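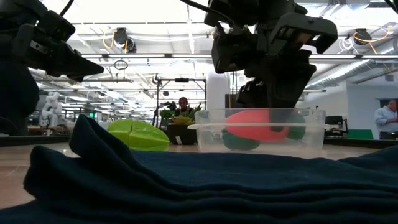 The play food, nearly all in. Navy cloth at the front, lime green one still out on the table.

Play food corner – the August gallery

Hello again! A much smaller gallery than usual, as I've only got two pictures up so far, but I've been promising to write up the play food since the spring and if I wait until I've got a proper set we'll be into next year. So have these, and a lot of me talking.

For anyone new, this is the page where I put up whatever I've been sorting. Last time it was jigsaws (never again – 34 boxes, and I found a piece of the lighthouse one in my slipper a week later). Before that it was Fiona Paterson's button tins, which is still the most looked at thing on the whole site, with 3,921 visits when I last checked. Three thousand of those must be Fiona.

The play food is a different sort of job. It's chunky, it's cheerful, and you can do a good bit of it in the time it takes the kettle to boil. Mine has come from all over: some from the Ullik shop when it closed down, a carrier bag from Jacobus Venter whose two have moved on to football stickers, and the rest is just stuff that turns up in a house once there have been grandchildren in it.

My rule is clear tubs only. I used to have lovely old biscuit tins with lids, and they looked smashing on the shelf, but every single time I wanted the carrot I had to open all of them. With a see-through tub you get the red and the dark green showing through the side and you know what you've got hold of before you've even picked it up. I bought mine from Lirkus in a stack and I've been pinching them back from the kitchen ever since.

I don't sort by fruit and veg, by the way. I tried it, and had a long argument with a six-year-old over tomatoes that I did not win. Now it's simply what fits together without rattling about. Big round things go in first, long thin things down the side or along the bottom, and anything left over gets a tub of its own.

The green ones are the trouble. I've got dark green, light green and that really loud lime green, and half of them I couldn't swear to. Jacobus says one of his is a cucumber. Jacobus also says he can grow melons outdoors in Scotland, so make of that what you will.

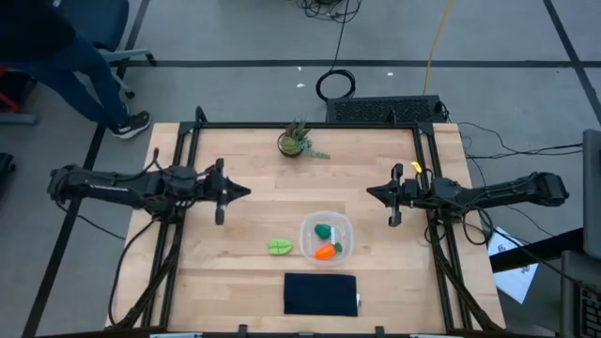
I do like a plain wooden table for this. The colours show up so well against it, the orange especially, and you can spread out as far as you need and see what's still waiting to go in. The succulents live at the back of mine and I just work round them – the trailing one has got so long now that it lies along the wood, and I haven't the heart to trim it. If anybody knows whether you can root the cut ends in ordinary compost, please do write in!

I always keep a cloth by me as well, folded up flat at the front. Mine's navy, so it doesn't show the marks, and it does for wiping bits down or for standing things on if they want to roll. For washing I use warm water with a drop of washing-up liquid and an old toothbrush for the grooves, then leave everything out overnight. Don't put hollow pieces in to soak. They fill up through the tiniest hole and then dribble on you for a fortnight.

Next up will be the Curov tea set, which has 630 stickers to go with it (I know!) and not one of them on straight. After that I'm hoping Fiona will let me loose on her MacLeish farm animals, although she's gone a bit quiet since I mentioned it.

If you've got play food of your own that you've put in order, send me a picture and I'll pop it up with the next lot. Carrots very welcome, I'm short of carrots.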